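Jirnano, 23 November 2024

**Clurko completes revision of clutch tolerance specification for moulded building bricks**

Clurko has completed a revision of its internal specification for the fit between moulded plastic building bricks, covering all parts supplied to toy makers, schools and hobby shops from its Jirnano works. The revised document replaces the version in force for the past 9 years and applies to all tooling commissioned from April onwards.

The specification sets limits for what the trade calls clutch: the force needed to push two bricks together and the force needed to pull them apart. Clutch depends on very small differences in size. A stud that is slightly too wide makes a joint that a young child can't undo. A stud that is slightly too narrow makes a wall that falls over when the table is knocked. Both faults have been the main cause of returned goods at Clurko, and both can arise from the same mould at different points in its working life.

**Scope of the revision**

The previous specification measured studs only. Work led by Ingvild Solheim, head of tooling, found that stud width on its own was a poor guide to how a finished joint behaved. The inner tubes and side walls share the load with the studs, and a part could pass on studs while failing on tubes.

The new document therefore sets separate limits for stud diameter, tube diameter, wall thickness and the depth of the cavity. It also introduces a limit on ovality, meaning the amount by which a tube departs from a true circle. Ovality was previously recorded but carried no pass or fail value.

The limits were drawn from a trial of 1,935 joints made up from 444 parts. Each joint was assembled, left to stand, and then separated on a pull tester at a fixed speed. Parts were taken from the first, middle and last portions of each production run so that mould temperature drift would show in the results. Bricks in transparent colours were tested as a separate group. These use a different grade of plastic, and the trial found that they shrink less on cooling and hold more tightly than opaque parts from the same mould.

**Changes to production**

Transparent and opaque parts will no longer share cavities. The Jirnano works has set aside 2 moulding machines for transparent grades, with their own drying hoppers and a longer cooling stage. Cycle times for these parts will rise. Clurko does not intend to change list prices for existing customers during the current supply contracts.

Gauging has also changed. Operators formerly checked parts with a go/no-go ring placed over the stud. They will now use a paired gauge, with a second plug that enters the tube from below. The plug was developed with Nassar, which supplies measuring equipment to the works. Parts which fail on either end of the gauge are reground and used for sorting trays and other items that have no fit requirement.

**Effect on customers**

Bricks made under the old specification remain compatible with those made under the new one. Customers who mix stock may notice that newer parts feel more even from one joint to the next. No change has been made to outer dimensions, stud spacing or colour references.

Schools holding large mixed sets are advised to wash bricks in warm water below 40 °C and to let them dry with the studs facing down. Hotter water can relax the side walls and reduce clutch permanently. Dishwashers should not be used.

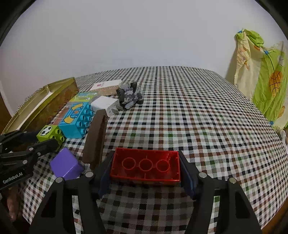
Xinyi Pan said that the school sets she orders had long suffered from loose joints in the smaller parts, and that she would "wait for a full term of use" before judging the new limits. She also asked for the washing advice to be printed on the lid of each tub. Clurko has agreed to this for all tubs packed after the new tooling enters service.

**Availability**

The first parts made to the revised specification will be the standard range in red, yellow and blue, followed by plates and sloped parts. Wheels, hinges and turntables are outside the scope of the document and will be reviewed separately.

A summary of the limits, with drawings, can be requested by trade customers through their usual sales contact. The full test report is available under a confidentiality agreement.

**Press contact**

Murray Tawhiri
Communications, Clurko
Jirnano works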